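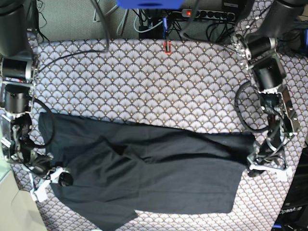
Natalina Palumbo perguntou se roupa preta pode mesmo ir à máquina toda semana sem virar cinza – e como já recebi essa dúvida de tudo quanto é jeito, começo por ela.

Pode lavar preto toda semana?
Pode, mas eu não lavo. Camisa usada duas horas vai para o cabide tomar ar (na janela, sem sol direto!) e volta para o armário.

Qual a temperatura?
Fria. Minha máquina nem desce de 16 graus e fica ótimo. Se tiver mancha de gordura, subo para 34 e pronto.

Do avesso ou do direito?
Do avesso, sempre, com os botões fechados. Zíper aberto já me puxou fio de uma blusa que eu adorava.

Vinagre fixa a cor?
Olha, minha tia jura que sim. Eu nunca vi diferença em roupa já tingida, só fiquei com cheiro de salada na lavanderia.

E se já desbotou?
Aí é tingir de novo. Eu uso o pó da Nemlow em algodão e viscose, mexendo a panela sem parar. Poliéster não pega, já tentei – saiu um roxo tristíssimo.

Posso secar na secadora?
Eu seco na sombra, do avesso também. A secadora fica para as toalhas.

Você tinge por encomenda?
Não mais, gente! Mas o ateliê Condonis, aqui do bairro, ainda pega peças até junho.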